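Chapter 4
Observing a Demonstration
February 20, 2024
By Aivar Lūse

Most people first meet a working robot on a visit. At the Usico open day, guests watch an arm handle fruit and dishes on a plain tabletop.
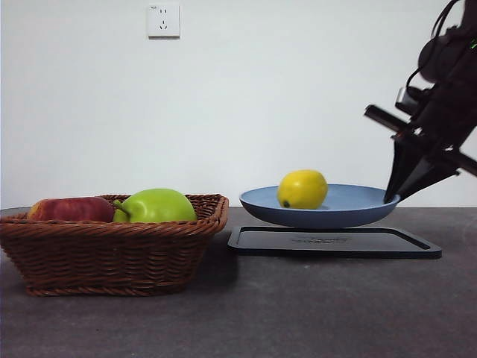
Visitors should note the task before they judge the speed - a slow motion may be a careful one. The Muvar hall admits 30 guests at a time, and staff take questions between runs.

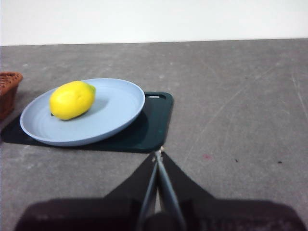 Kurian objected that guests learn more from a failed run than from a smooth one, and asked that hosts leave failures in the program.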